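Pinces tenues à la main : quels patins pour attraper un objet plat et arrondi ?

Pinces et préhenseurs - 2 réponses

Tilleul_44
Bonjour à toutes et à tous, je me permets d'ouvrir un sujet parce que je tourne en rond depuis le mois de décembre. J'essaie de choisir entre deux jeux de doigts pour nos pinces à main, ceux de Plarholm (bloc rigide, patin en mousse collé) et ceux de Clevow (tout en silicone). Sur un gobelet ou une petite boîte, les deux me conviennent très bien. Dès que l'objet est bas, dur et arrondi, posé à plat, ça glisse ou ça part de travers. Est-ce que quelqu'un a comparé sur la durée ? Je précise que mon budget est de 256 euros, et que je préférerais ne pas tout racheter !

Robel Woldegiorgis
Bonjour Tilleul, et bienvenue ! J'ai gardé les Plarholm assez longtemps pour avoir un avis, alors je te raconte. La mousse accroche bien au début, elle épouse l'arrondi et on serre moins fort. Chez moi, les premiers patins ont tenu presque 500 prises avant de se décoller par l'intérieur, et j'ai fini la série à 844 avec des doigts bien fatigués. Regarde toujours la face interne avant de commencer, surtout vers la pointe, c'est là que tout se joue. Pour les essais, je prends un objet gris foncé arrondi et un bac vert pâle à rebord :
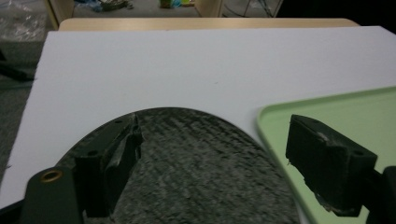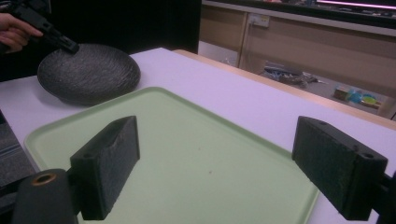

Pour ton objet bas, je te conseille de descendre les doigts bien ouverts, presque jusqu'à toucher la table, puis de refermer doucement - si tu refermes en descendant, la pointe monte sur l'arrondi et tout bascule. Avant de racheter quoi que ce soit, essaie de recoller de la mousse neuve un peu plus dense, en dégraissant bien le support et en laissant sécher une nuit. Les Clevow, je ne les ai eus que le temps d'un après-midi, donc je ne vais pas te les vendre ni les descendre. Dis-nous ce que ça donne, ça m'intéresse !

horizon_bis
Prends les Horobets, même vissage je crois. À vérifier quand même.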